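The cube came out of a box marked DESK MISC, which also held a stapler, a bag of foreign coins and the warranty card for a Favo toaster I no longer own. I bought it in June on the theory that a person who works from home needs something to do with their hands that isn't the refrigerator. I have now owned it for long enough to have opinions.

My first opinion is that I can't solve it. I can do one side. Everyone can do one side. My cousin Loukia Margaritis pointed out that my one side was also wrong, in that the colors around its edges didn't match anything, so in her view I had done zero sides. She solved hers (she has three, naturally) while telling me this, and then talked for a while about her drive up from Grivero.

My second opinion is that the advice online is written for people who already know how to do it. I printed out the beginner's method from a site run by someone called Pavliuk and got as far as step 2, the one with the white corners. I have done step 2 so often that I now think of it as the hobby. Step 3 I know only by reputation.

So the cube has lived on the pale wood table, fully scrambled, and I've become fond of it that way. A scrambled cube has a bit of everything. It goes with any curtains.
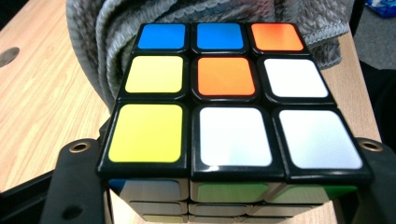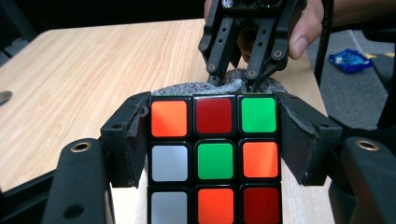
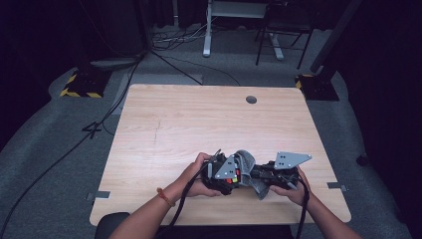 The cube in the first two, still a mess from both angles. Gray cloth in the third.

The cloth deserves a word. A glossy black cube shows every fingerprint, and the stickers pick up the light so well that I've mistaken a white one for a silver one more than once. You want something soft, and you want to use it dry. Kosmas Kontogiannis recommended a spray called Perora for his, and he is now the owner of a cube that smells of lemons and turns like a rusty gate. I'd stick with the cloth. I'd also keep it crumpled up within reach, as a folded cloth goes back in a drawer and stays there.

As for where this is going, Loukia has offered to sit down with me and get me through step 3, on the condition that I stop saying "the middle bit." I've agreed to the sitting down. I paid 665 for the cube in loyalty points, out of a balance of 1,710 that I'd been saving for luggage, and I feel I should get at least two sides out of it before the next trip. The luggage I have is held shut with a belt.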